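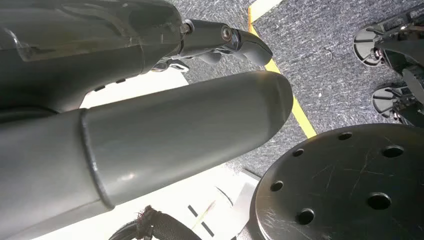
Buscamos participantes para un estudio sobre atención y olvido cotidiano

¿Has entrado alguna vez en la cocina sin saber a qué ibas? ¿Has releído tres veces el mismo párrafo pensando en la cena? Entonces nos encantaría conocerte. En el laboratorio de psicología cognitiva Likamell, en Irkville, abrimos la convocatoria para un estudio sobre la mente errante, es decir, esos ratos en que el pensamiento se va por su cuenta mientras seguimos haciendo otra cosa.

El proyecto se llama Flidedari y continúa una encuesta en línea que cerramos en marzo con 3.908 respuestas (¡gracias a todos los que la rellenasteis y la compartisteis!). Muchas personas nos contaron que se distraen más con tareas que dominan que con las que les cuestan, y queremos estudiarlo con calma en el laboratorio.

A quién buscamos

Necesitamos 50 personas adultas, de cualquier profesión, que lean con soltura en español. No hace falta haber contestado la encuesta ni saber nada de psicología. Puedes usar gafas o lentillas. No podemos incluir a quienes estén tomando medicación que produzca somnolencia; si tienes dudas con la tuya, pregúntanos antes de apuntarte.

En qué consiste

Vendrás dos veces al laboratorio, en la segunda planta del edificio Mnguni. En la primera visita leerás textos cortos y harás unas tareas sencillas con el ordenador. De vez en cuando sonará un aviso y nos dirás en qué estabas pensando justo en ese momento – con las palabras que quieras y hasta donde quieras contar. En la segunda repetirás parte de las tareas y charlarás un rato con Vaida Dzene o con Pravesh Naidoo, que llevan las entrevistas y disfrutan muchísimo con ellas.

No hay respuestas buenas ni malas, y distraerse está permitido. Los datos se guardan con un código, separados de tu nombre, y puedes dejar el estudio cuando quieras sin dar explicaciones.

Qué recibes

Te pagamos el transporte y una compensación por cada visita, también si decides no terminar. Cuando acabe el análisis te enviaremos los resultados generales y te invitaremos a una charla abierta con Areti Theodorakopoulos, directora del proyecto.

Cómo apuntarte

Pregunta por Misaki Sakai en la recepción del laboratorio o deja tus datos en el formulario de esta web, indicando si prefieres mañana o tarde. El plazo está abierto hasta completar el grupo.

Convocatoria publicada el 24 abr 2026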